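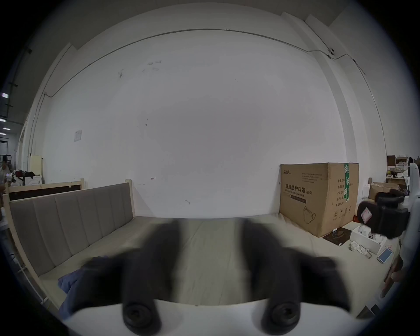
Ticket 551: bedroom thermostat reads high at night and the heat shuts off early. The unit is a Purnari wall thermostat with a separate Purnari room sensor, installed in a second-floor bedroom at the Rolcombe apartments. The tenant set it to 68 and woke up cold several nights in a row, while the display showed 71 the whole time. The room has a bed with a headboard padded in gray fabric and framed in light wood, and the sensor had been stuck to the wall behind it, down low, where the padding keeps air from moving past. I did not know that on the first visit, so the log below includes some steps that turned out to be unnecessary.

Reported by: tenant, through the Rolcombe office
Status: closed

First visit
Checked the thermostat against a handheld thermometer. Thermostat body was within one degree. Display was set to follow the remote sensor, so the body reading was not being used.
Replaced both sensor batteries. Old ones tested fine.
Re-paired the sensor. Signal showed 100 percent. No change in the reading.
Ran the heat for 14 minutes. Supply air was warm and the valve opened and closed normally. No fault codes.

Second visit
Turned on history logging the night before and pulled the log. The sensor climbed three degrees soon after the tenant went to bed and stayed there until morning. The hallway thermostat, a Hirano, was flat over the same hours.
Asked where the sensor was. Tenant said behind the bed, so it would be out of sight. Pulled the bed out and found it a few inches above the baseboard, directly over the spot where the heating pipe runs inside the wall. Wall was warm to the touch there.
Moved the sensor to the inside wall by the door, 34 inches above the light switch plate at first, then lowered it to switch height because the tenant could not reach it to change batteries.
Set the calibration offset back to zero. Somebody had entered minus two at some point, which did not help.

Follow-up
Tenant reports the room holds 68 overnight. Logging left on for one more week, then turned off. Reading stayed within one degree of the handheld.

Note for other units: ask where the sensor is before replacing anything. The Trirneck building has the same pipe layout on the second floor.

Posted June 2023 by Maintenance Desk
2 comments | 0 shares

Related tickets
Hirano hallway unit loses clock after power outage
Purnari sensor will not pair after battery change
Trirneck second floor: radiator valve stuck open
Thermostat screen stays dim at Rolcombe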